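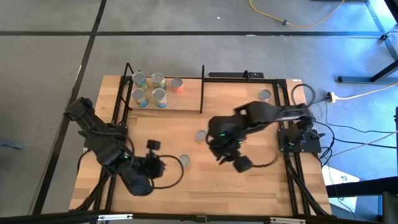
About Plemusia

Plemusia records robot arms doing everyday handling work and turns those recordings into training material for learning systems. Our customers build the software. We supply the examples it learns from: picking up, setting down, sorting, stacking, opening, wiping and putting away, done by a person driving the arms and recorded from start to finish.

We work out of a single-floor shop with a concrete floor and a loading door. The company started with 2 tables in one corner and now takes up the whole floor.

What we do

Each job begins with a task sheet. The customer tells us what the arms should learn to do, which objects matter and what counts as done. We write that up in plain steps, set up a table and run a short trial. The trial recordings go to the customer before the main job starts, and the sheet usually changes at this point. A step that sounds simple on paper may need to be split in two, or an object may turn out to be a poor fit for the gripper.

Once the sheet is agreed, operators record in blocks of 40 examples. Between examples the objects are moved to new starting places taken from a printed list. Between blocks the operator changes. Two people will reach for the same can in different ways, and our customers want both.

Grocery goods make up a large share of the work. Cans are a regular request, standing on a shelf or out on the open table, and so are boxes, jars and bags. We also take on kitchen items, hand tools, packaging and small parts.

Our tables

Most of our recording is done on two-arm tables. The tabletop is wood, the surround is black aluminum extrusion, and there is one arm on each side with a camera near the wrist. Shelves, bins and racks are added as the task calls for them. The frames are bolted together from stock lengths, so a table can be rebuilt for a new job in a day.

We have two standard layouts. Hakis is the shelf layout, used for stocking, facing and retrieval tasks. Cilinis is the flat layout, used for sorting, folding and assembly. Customers who have their own layout can send us drawings and we will build to them.

Arms are checked at the start of every shift. The operator brings both arms to their rest position, touches a set of marks on the tabletop and compares the readings with the sheet taped to the station. If a reading is off, the table stays out of use until it has been corrected.

How we check the recordings

Every example is watched by someone who did not record it. The reviewer marks it as complete, complete with a correction, or failed. Corrections are kept and labeled. A dropped can that gets picked up again is useful to many customers, and we deliver those examples in their own folder. Failed examples are delivered only on request.

Reviewers also look for the dull problems: a camera knocked out of line, a cable across the view, a missing second of arm data, an object that was never moved from its last position. Our largest job so far came to 3209 accepted examples. A further 118 were sent back and recorded again.

Files are supplied with camera video, arm positions, gripper state and a short written label for each example. We keep a copy until the customer confirms that everything opens correctly, and then delete it unless the contract says otherwise.

Our people

Operators come to us from warehouses, kitchens, repair shops and sewing rooms. Experience with robots is not required. New operators spend their first two weeks practicing and reviewing before anything they record goes to a customer. Shifts are four hours long with a break in the middle, and everyone splits their time between recording and review. The shop is closed on Sunday.

We are hiring operators for the evening shift, which starts at 4 p.m. Applicants can ask at the front office for a tryout.

Ownership

Plemusia is privately owned and is part of the Bahrami group of workshops, which also handles our metal cutting and frame parts. We do not build or sell robots, and we do not train models of our own on customer recordings.

Working with us

Small jobs are welcome. The minimum order is one block on one table, and we can hold up to three layouts for a returning customer. To ask for a quote, send us a description of the task, a list of the objects and the file format you need. Visits to the shop are by appointment on weekday mornings.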